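White housing and dark panel, order of assembly?

mio_h
Putting together the Brellano case this Sunday. The white housing has a round post with a hole in it just inside the corner. Do I drill that out first?
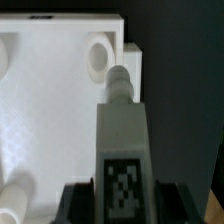 I've got 16 screws and don't want to split anything.

kudo_k
Leave the drill alone. Try a screw by hand.

briggs756
Disagree, I cleared all mine with a 5 mm bit. No splits. Check the notches in the dark panel too.

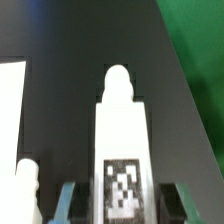 Reply from kudo_k
5 mm is too big for mine. Measure the screws first.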